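Open Day, Automation Program: Notes for Visitors and Discussion

Posted by nmacedo_outreach, 2019-07-03
The program thanks all members who attended the outdoor session of the open day.

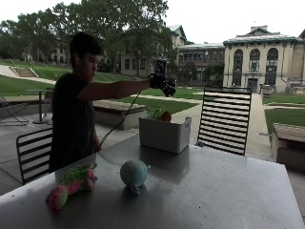
The patio station was organized by Tineke Coppens and ran in 16 short sessions. Each session concerned one household task, the putting away of toys, and was followed by a period for questions. Members who attended are invited to record their observations below. Comments will be considered in the planning of the November event.

Reply from kerimetti_lab
On behalf of our group, I wish to express our appreciation. Our two junior engineers had previously seen hand-tracking work only in a laboratory. They found it useful to stand near the table and follow the task at normal speed.

Reply from L. Nguyen-Tran
I attended with three colleagues from the school district. The staff were courteous and well prepared. I must note, however, that the event was announced as a robotics open day, and the patio session was devoted to a person handling toys. Several parents in our party had expected a robot at every station. The announcement should have been clearer.

Reply from nmacedo_outreach
The comment is noted. The printed schedule listed the patio under "Teaching by Demonstration," but the web announcement did not carry that heading. It will be corrected for November.

Reply from prakar_ilze
I respectfully disagree with the suggestion that the session was out of place. Recording how people carry out a task is a large part of the work, and the public seldom sees it. My one reservation concerns the location. Daylight changes over the course of an afternoon, and a metal table reflects a good deal of it. An indoor room would give more consistent recordings.

Reply from T. Coppens
Ms. Vītola's point about light is fair. The patio was selected for access, as the indoor room admits very few visitors at one time. We also consider varied light to be of value, and I would not wish to move the station on that ground alone.

Reply from prakar_ilze
Varied light is of value if it is logged. Was it?

Reply from T. Coppens
It was logged at the start of each session only. I will raise the matter with Rosalind Ferreira before the November plan is issued.

Reply from L. Nguyen-Tran
Kindly consider shade and seating for older visitors as well. The question periods were long.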